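Livgate hand-held gripper pair, evaluation kit: left unit reports open when it is closed
Opened by: Zamurmont (trial customer)
Assigned to: Morkex Support
Opened: 01/02/2018
Status: Resolved, with grumbling
Priority: Normal (we picked High, the form picked Normal)

Problem as submitted

We have your Livgate pair on a trial and have to say in June whether we are buying it. The right unit behaves. The left unit works fine on hard objects and goes strange on anything with a pile. After a few picks on soft goods, we let go, close the fingers all the way on nothing, and the jaw width reads 5 mm. There is no 5 mm of anything in there that we would call an object. The software disagrees, and logs a very thin, very patient item that never leaves.

The task is a plush bear and a shaggy gray textile on a small table. One hand deals with the bear, the other picks up the fabric, lifts, moves it over, sets it down. It is about as glamorous as it sounds. Your brochure says "suitable for household textiles," and we took that personally.

What we did before writing in:
Power cycled both units. No change.
Swapped the cables left to right. The problem stayed with the left unit.
Swapped the USB ports on the computer. No change, but we did find the good hub.
Reinstalled the Livgate utility. No change, and it forgot our settings, for which there should be a small fine.
Ran the calibration wizard on the left unit. Fixed it for a while, then the 5 mm came back.

The place where it goes wrong is the channel between the center uprights. Fabric gets wedged down in there while you are gripping, and we suspect it doesn't all come back out with the rest.

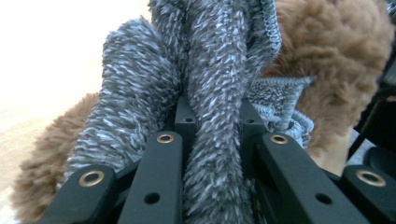 Morkex Support: Thanks for the detail. Please don't run the wizard again yet. If there is lint in the linkage, the wizard will take the lint as the new zero, and you will have a calibrated gripper with a wrong idea of what closed is. Can you send a count of picks before the reading goes off, with the fabric only, and again with the bear only? Leave the zero alone between runs.

Zamurmont: That explains why the wizard "fixed" it. It had made peace with the lint.

We reset the zero to the factory value and ran the counts. Left unit, fabric only, starting from clean: the reading was off after 16 picks. Bear only: we stopped at nearly 20 and the reading was still good. We would have gone on, but holding these up at arm's length for a bear that isn't going anywhere gets old.

Then we swapped hands, with the left unit doing the bear and the right unit doing the fabric. The right unit went off at 19. So it isn't a bad left unit. It is whichever unit got the fuzzy job, and the left one had it because I am right-handed and gave the bear the good hand.

I would like to withdraw the sentence "the right unit behaves" from the original ticket. The right unit had been given the easy part.

Morkex Support: Useful, thank you. We are changing the title of the ticket internally to "fiber ingress, both units." One thing to check is cable drag. If the cable pulls on the unit while the fingers are closing, fabric can be pulled sideways into the linkage. Please make sure each cable has slack for the whole reach and isn't caught under the object or your wrist.

Zamurmont: Checked. The cables come off the near side of the table next to our arms, and there is enough slack to reach the far side. We did have a habit of pinning the left one under the forearm. We stopped doing that and repeated the fabric run. The reading lasted somewhat longer, but not enough longer to brag about.

While we were at it we also tightened the table clamps, which had nothing to do with the ticket but had been bothering me.
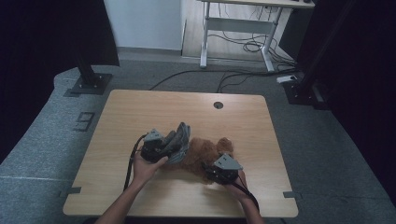
Can we keep using the recordings we made while the width reading was off?
The hand motion is recorded separately and isn't affected, so keep those parts, but throw out the jaw width for any run made after the reading went off or after the wizard was run on a dirty unit.

Zamurmont: Painful, but clear. We went back through the logs and marked everything after the first wizard run. It is more than I was hoping and less than I feared, and it took most of an afternoon and a bag of pretzels.

While sorting, I noticed that the bad reading always sits on the high side. It never claims the jaw is tighter than it is. Is there a setting that would let us call anything under a certain width "closed" and get on with our lives?

Morkex Support: There is a dead band in the utility under Jaw, Advanced. You can raise it, but we would ask you not to do that on thin fabric. A single layer of cloth may be thinner than the dead band, and then the software will report an empty jaw while you are holding something. You would be trading a thing that isn't there for a thing that is.

Zamurmont: Understood. We left the dead band where it was.

Next attempt was cleaning. The manual that came with the kit covers cleaning in one line, "wipe with a dry cloth." A dry cloth is, in our experience, where lint comes from. We tried:

Dry cloth, per the manual. Reading slightly worse.
Canned air, fingers closed. Moved the fibers to a part of the linkage we couldn't see.
Canned air, fingers open, blowing from the tip end toward the grip. Reading back to zero.
Soft brush, fingers open, then canned air the same way. Reading back to zero and stayed there longer than with air alone.

We also asked the reseller, Wanigasekara Supply, if they carry a cover or boot for the linkage. They offered us a carrying case. It's a nice case.

After the brush and air treatment we put both grippers on the bear together, one on each side, pressing in, to see if the two readings would agree with each other on something squashy.
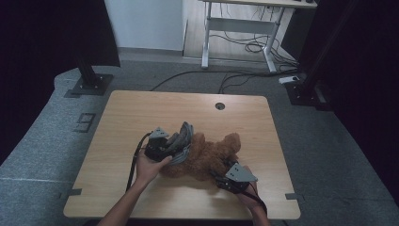
Photo: Zamurmont

The readings were close enough that we quit arguing about it. Two clean units, same bear, no complaints. So the sensors are fine, and I can stop writing the angry paragraph I had been saving for the review.

Morkex Support: Good result. We are sending you a set of the later fingertip parts at no charge. They sit a little closer to the arms at the base, so there is less of a gap for fibers to get down into. They fit the current Livgate units with the screws you have. Please brush and blow out the linkage before fitting them, reset to factory zero, and only then run the wizard, with the jaw empty.

Zamurmont: Parts arrived. Fitted to the left unit only, so we would have something to compare against. Notes for whoever finds this ticket by searching for the same thing:

Take the old tips off with the fingers open. With the fingers closed you can reach one screw and merely admire the other.
The new tips have a left and a right. The bag doesn't say which. If the jaw won't close evenly, you have them switched.
Don't overtighten. The jaw gets stiff and you will blame the sensor, as is traditional.

Then back to the gray fabric, pinching up a fold at a time and going for the hem where we could get it, since the hem is where it used to jam.

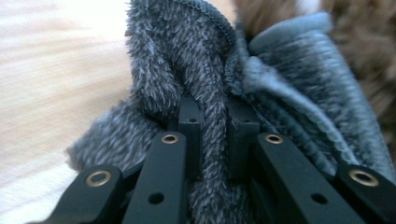
With the new tips we did three full sets of fabric picks and the width came back to zero after each set. With the old tips on the right unit, the same routine went off partway through the second set. We now brush out both units between sets whether they need it or not, and the brush lives on a string tied to the table leg, because brushes walk.

Remaining complaints, for the record:
The wizard should refuse to run, or at least raise an eyebrow, when the jaw stops short of the factory zero.
The cleaning line in the manual needs to be replaced with the brush and air steps above.
Label the bag.
A second set of tips for the right unit, please.

Morkex Support: Second set has been shipped. The manual change and the bag label are both with the documentation group. The wizard warning has been filed as a feature request and we can't promise a release for it. OK to close?

Zamurmont: OK to close. We'll put the fiber problem in the review, along with the fix, and the fact that somebody answered. The purchase form is still sitting with our finance office, which has its own linkage.

Ticket closed by Morkex Support. Replies to this ticket will reopen it.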